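Getting the fruit out of the fridge, a short thread

Moved to Collville in August and the kitchen runs warm, so I've been working out what keeps where.

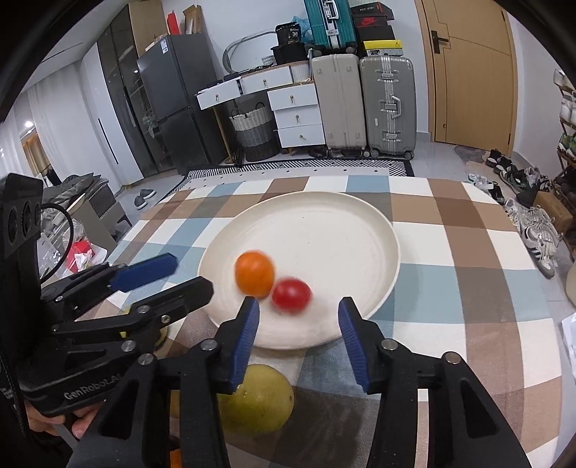 1/ For years everything went straight into the crisper and I forgot it until it was soft. Now the fruit we mean to eat that day comes out in the morning and stays on the table. A big plate with a low rim works better for me than a deep bowl. The orange citrus and the little red one sit side by side on the cream plate and neither gets buried. The yellow-green one goes on the cloth, it's bigger and I like the room.

2/ Citrus does fine out for 4 days here. After that the skin goes leathery and I juice it.

3/ Tomatoes stay out until they're ripe. Then fridge if I have to, and out again an hour before lunch.

4/ Small brown marks don't bother me. Cut around them. Soft and wet is different - that goes in the compost.

5/ I buy less at a time now. 500 grams of small stuff from the Willalia market, plus a few big ones. I used to get double that and throw half away.

6/ Checked cloth stays on all week. It hides juice spots and goes in the wash with the dish towels.

7/ Still no good answer for bananas. They go brown on me wherever I put them.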